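A Day at Tristen, Where My Favorite Fishing Game Gets Made

If you have been reading this site for any length of time, you know I have put more hours into Kinnunen than I would ever admit to my mother. It's a quiet little mobile game about a lake, a rowboat and an old bait shop you slowly fix up, and I have played it on trains, in waiting rooms, and once through most of a cousin's graduation party. So when Tristen announced that it was holding an open day in February and that players could put their names in for a spot, I had mine in before I finished my coffee. There were 200 places. I got one!

Tristen works out of an old brick building on the edge of downtown, up a flight of stairs that had me wishing I'd worn different shoes. We were met at the top by Sunita Dunleavy, who runs the community side of things and whose name you may recognize from the patch notes. She is every bit as cheerful in person. She handed out paper badges where you wrote your in-game name under your real one, and I spent the rest of the day being called HeronMom by grown adults, and enjoying it more than I expected.

The morning was set up as a slow walk through the place in small groups, eight of us at a time. First came the art room, with a whole wall of fish. I mean sketches of every fish in the game, and a good number that never made it in, pinned up in rows with notes scribbled next to them. The Moon Perch used to have legs. I have so many questions about the Moon Perch.

After that we got to sit in the sound booth, where somebody played us all the different splashes. There are 70 of them, depending on the weather and what you have on the line, and once you have heard them one after another you really do start to pick them out. I went home and caught a bluegill in the rain and knew it was a bluegill before it came up. My husband was not as impressed as he should have been.
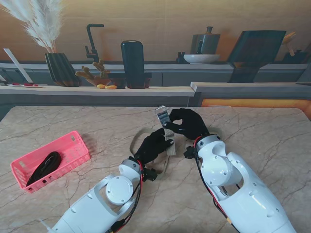 Two robotic arms over a marbled tabletop, the left one holding a gray fabric strap.

By then it was time for the talk I had come for, which was Nkechi Onyeka on how the new region was built. She is the lead designer for Patell, the big marsh map coming in the next update, and she had the kind of slides I like, mostly old screenshots with arrows drawn on them. The first version of the marsh was enormous. It took a player 20 minutes to row across, and testers kept getting lost in the reeds and quitting. She tried signposts, then a map, then a talking frog (the room groaned when the frog was cut, me included). What they settled on is a current. The water carries you gently toward the next dock unless you row against it, so you can wander as much as you please and still drift back to somewhere useful.

She also talked about energy, and I was glad she did, because it's the thing I get the most mail about. At the moment you get so many casts and then you either wait or pay. In Patell the casts refill whenever you're docked, even with the game closed, and there will be a daily bundle for 500 pearls that you can earn without spending any money. A man near the front asked whether the price would creep up after launch the way the lantern prices did. She took that one on the chin and said the lanterns had been a mistake. I'd have liked a firmer promise than the one she gave, which was that they'd be watching it closely, but I appreciated that she didn't try to talk around him.

Lunch was sandwiches and a very good lentil soup, and I got to chatting with a couple who had driven four hours and who play on a shared account, one doing all the fishing and the other all the decorating of the bait shop. I had never thought of doing it that way. They showed me their shop and it put mine to shame. Hers has curtains. 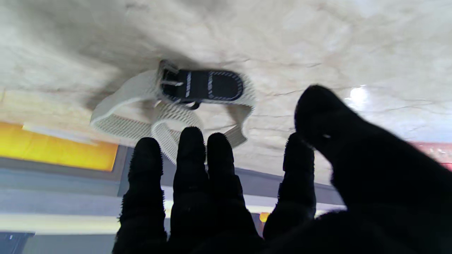
In the afternoon they let us loose on Patell itself. It was an early build and they warned us it would crash, and mine did, twice, both times when I opened the tackle box while standing up in the boat. Aside from that I was very happy. The light is lovely, all green and gold, and the herons finally move out of the way when you row at them. The current takes some getting used to. I fought it for the first while and was getting cross, and then I put the oars down and let it take me, and ended up in a cove with a sunken piano in it. I won't say what happens if you cast near the piano.

I had less time with Drostar, the other game they're working on, because the line was long and I had talked too much at lunch. It's a stargazing game with a card deck, where you draw constellations to fill out a night sky before the clouds roll in. I played two rounds and lost both. The tutorial goes by awfully fast, and the text on the cards is small for eyes like mine, so I wrote both of those things on the feedback form, in large letters. The music is beautiful though, and I'd play it for that alone.

A few practical notes in case they do this again. Parking is free behind the building but fills up early, so I'd come by bus if you can. Bring a charger. The store downstairs sells the enamel fish pins, and the Moon Perch was sold out by two o'clock. There is an elevator, by the way, around the corner from the stairs, and I found it on my way out.

Sunita told us the marsh update should reach both app stores in the spring, and that anyone who came to the open day will find a little something in their in-game mailbox when it does. Mine is HeronMom, if you want to add me. I'm usually on after supper, over by the north dock.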